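Squaring and Fastening a Small Workbench Top

By Cecilia Akolgo
March 3, 2021

Filed under: Shop Tips > Benches & Storage

Most small benches fail at the joint between the top and the base. The legs are usually strong enough. What lets go is a row of short screws driven straight up through an apron into the underside of the top, with no allowance for the top getting wider in summer and narrower in winter. The notes below cover a solid wood top on a four-leg base, built from ordinary lumberyard stock. A plywood or MDF top does not move enough to matter and can be screwed down tight.

Checking the base first

Set the base on the floor you intend to use it on. Measure both diagonals across the tops of the legs. If they differ by more than 3 mm, loosen the apron bolts, put a bar clamp across the long diagonal, and pull until the measurements agree. Retighten with the clamp still on. Do not rely on the top to pull the base square. It will hold for a few weeks and then the top will cup.

Next, sight across the leg tops with two straight sticks, one at each end. If the sticks are not parallel, one leg is high or the floor is out. Turn the base end for end and sight again. If the error moves with the base, plane the high leg. If it stays where it was, the floor is the problem and you want a leveling foot on one leg.

Leveling feet should thread into a metal insert, never directly into end grain. Drill the hole for the insert with a brad point bit, wipe the threads with paste wax, and run the insert in with a bolt and two jammed nuts. The slot in the end of most inserts strips easily. The brass ones sold by Brindell are soft enough that a screwdriver will chew them up on the first turn. Steel costs slightly more and takes the abuse.

Fastening the top

There are four common methods:

Slotted aprons. Rout or drill an elongated hole through the apron, with the long direction running across the grain of the top. Use a pan head screw and a washer. Snug is enough.

Wooden buttons. Cut a groove along the inside of the apron, 10 mm down from the top edge. Make L-shaped blocks whose tongues fit the groove with a little clearance. Screw the blocks to the top. The grain must run the length of the button and out into the tongue, or the tongue snaps off.

Figure-eight plates. Quick, and good where the aprons are thin. Each plate needs a shallow recess in the top of the apron and room to pivot. Open up the front of the recess slightly with a chisel.

Steel angle with slotted holes. Strong and ugly. Suitable for a bench that carries a vise.

Whatever method you choose, fix the top firmly at one line and let it move everywhere else. On a bench used from one side, put the fixed line along the front edge. Movement then shows up at the back, where it bothers no one and does not shift the vise. On a bench used from both sides, fix the center.

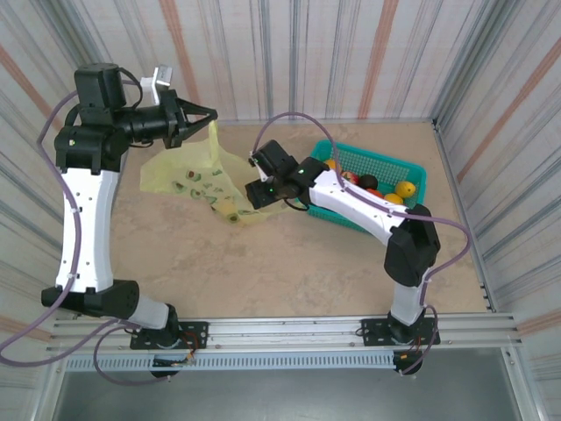
Screw length deserves a minute with a ruler. Add the thickness of the bracket or button to two thirds of the thickness of the top, and buy the next size down. Put a flag of tape on the drill bit at that depth. Tape slips, so check it after every few holes, or use a proper stop collar. The collar in the Nunberg drill accessory kit has a hex screw too small for the key supplied with it. Replace the screw before you need it.

Pilot holes in hard maple should match the root diameter of the screw. In pine or poplar, go one size smaller. Lubricate with wax. Soap draws moisture and will rust a plain steel screw in place.

Flattening

Flatten the top after it is fastened. A top that was flat on sawhorses often is not flat on its base. Work across the grain first, with a plane set fairly coarse, and mark the surface with pencil scribble so you can see where the plane has reached. Finish along the grain with a lighter setting. Test with a straightedge in both directions and corner to corner. A gap that just admits a sheet of copy paper is acceptable for general work.

If you have no plane, a belt sander will do it, with more dust and less accuracy. Keep the sander moving and stay off the edges. Most sanded tops are low at the front because that is where the operator leans.

Finish

Two coats of thinned oil varnish, wiped on and wiped off. Coat the underside as well, with the same number of coats. A top finished on one face takes on moisture unevenly and will cup toward the drier side. Skip polyurethane applied thick with a brush. It is slippery, it chips under a mallet, and glue drips pull it off in flakes.

Spread used rags flat outdoors until they are stiff. Rags soaked in oil finish can heat up and catch fire if they are left in a pile.

Seasonal check

Go over the fasteners once a year. I do mine in August, when the top is at its widest, and look for three things: screws that have reached the end of their slots, buttons that are jammed hard against the apron, and any new crack starting from an end. A screw at the end of its slot needs the slot lengthened. Do not just back the screw off.

Bolted aprons loosen in the heating season. A quarter turn on each bolt is normal the first winter. If you need more than that in the second year, the wood under the washer is crushing, and a larger washer is the cure. Fender washers work. The Vorham bed bolt set comes with a curved washer that spreads the load better still, though it needs a matching flat or groove in the leg.

A bench that walks across a concrete floor under planing is too light or is standing on hard feet. Add a shelf low on the base and load it. Rubber pads help for a while but harden with age. Cork glued to the feet lasts longer and is easily replaced.

Tags: workbench, wood movement, fasteners, leveling

3 comments

dovetail_dan
Good piece. I would add that the buttons should be set with a gap at the front apron in dry weather and a gap at the rear one in wet, if you fix the center. I built mine in January with everything pushed up tight and broke two of them by summer.

Marnie K.
Does the fixed front edge still apply if the vise is on the end? Mine is a Moser end vise and it hangs off the right side of the top.

Cecilia Akolgo
Marnie, yes, provided the vise is bolted to the top only. If any part of it is also bolted to the leg, slot the holes in the leg so the top can still move front to back. Dan, agreed on the gaps. Leave them according to the season you build in.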